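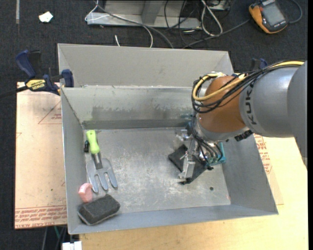 Wiebke Lammers objected, on reading our first draft, that a bright handle only helps a gardener who is already looking in the right bed, and that most of the hand forks she had lost over the years were lost in the shed. We are grateful for the remark. It sent us back to the diaries, and much of what follows grew out of it.

## 4. Where small hand tools go missing

### 4.1 What the diaries say

The 170 gardeners who kept diaries for us worked 127 plots between them, many of which were shared by couples, neighbours or whole families. They used the Tellovix notebook, a plain paper form with one line per entry, and filled in 1165 lines by the end of October. We had hoped for perhaps half of that! The entries are short, often funny and sometimes cross, and they are far richer than the tick boxes we used in our pilot.

We asked people to write a line whenever they had to look for a hand tool for longer than they would have liked. We did not define "longer than they would have liked". Two readers of the pilot report thought this careless, but we have come to love the rule. What counts as a loss is partly a matter of patience, and a gardener with ten minutes before the school run has a different idea of a lost trowel from one who has the whole afternoon. By letting people decide for themselves we got entries about tools that were found within moments as well as tools that never came back.

The places named fall into a few broad groups. The bed being worked comes first, which will surprise few readers. After it come the compost heap, the barrow, the path edge and the shed, and then a long tail of wonderful oddities: inside a watering can, on top of a beehive, in the pocket of a coat lent to a cousin. Hand forks and trowels make up most of the entries. Secateurs appear less often than we expected, perhaps because many people carry them on the belt.

### 4.2 Colour outdoors

In open ground, colour matters a good deal. Diary keepers with plain wood or dark green handles wrote again and again of walking straight past a fork that was lying in view. Those with red, orange or yellow handles wrote this much less often. Light greens sit somewhere in between, and they were the most interesting group to us. A lime-green handle with a silver head, of the sort shown in Figure 3, stands out very well on bare soil and against grey metal. Among lettuces or young beans in full sun, it can be hard to find at all. One keeper at the Wegener site drew a little map of her salad bed with the words "it is HERE, I know it is here" written across it.

Season plays its part too. Entries about green handles thin out as the beds are cleared, while entries about orange and brown ones pick up once the leaves come down. We had not planned to look for this and it is one of the results we enjoyed most. It also makes us doubt whether any single colour can be called the best. A fork bought in spring for its cheerful handle may be the hardest thing on the plot to see by autumn.

Several keepers had taken matters into their own hands with Sumix, a brush-on handle paint sold in small tins. We had no part in choosing it and did not compare it with other paints. The keepers who used it tended to paint bands or spots over the old colour, and their notes suggest that the pattern helped them more than the shade did. A striped handle looks like very little else in a vegetable bed.

### 4.3 Colour indoors

Sheds are another matter, and here the objection that opens this section holds up well. Under a roof, with little light and a great many objects in a small space, handle colour is mentioned far less in the entries. What people write about is depth and company: how far down the fork was and what was lying with it. Hand tools go into boxes, buckets and tins together with sponges, caps, string, labels and seed packets, and they come out again only when somebody tips the lot on to the bench.

At the Sirum site, where the sheds are the smallest of the seven sites we worked with, keepers wrote with real feeling about deep buckets. Those who had moved to shallow trays wrote about them warmly, and two households made the change during the study after talking to a neighbour. Sloped sides were praised more than once, as a hand can slide down them and get under a handle without scraping the knuckles. A flat floor was praised for the opposite reason to the one we expected: people liked that things stayed where they had been put.

We also heard a good deal about dust and scuffing. Pale marks on a metal floor make small pale things hard to pick out, and keepers who stored white plant labels in old metal trays often added a sheet of dark cloth or card. A dark floor would presumably do the same for black caps and rubber rings, only the other way round. Figure 4 gives an idea of the kind of surface we have in mind.

**Figure 4.** Shallow grey metal bin with sloped sides. Note the pale scuffs on the floor and the darker streaky band on the back wall.
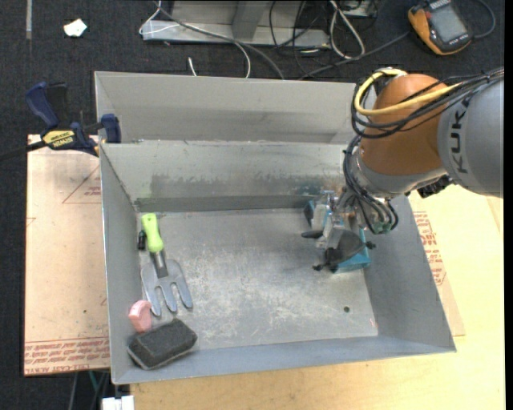 ### 4.4 Limits of the diary method

Diaries record what people remember to write down. A tool lost in the rain, or at dusk, or with a toddler in tow, is less likely to earn a line than one lost on a calm morning, and we cannot say how large the gap is. Keepers also differ in temper. The most faithful of them wrote up every misplaced dibber, while a few wrote only when they had given up and bought a replacement.

Handle colour was not assigned by us, so gardeners who choose bright tools may simply be tidier, or may have lost more tools in the past and learned from it. Both came up in conversation, sometimes from the same person. A swap of handles between neighbouring plots would help to separate the two, and several keepers at Sirum have already asked when they can start.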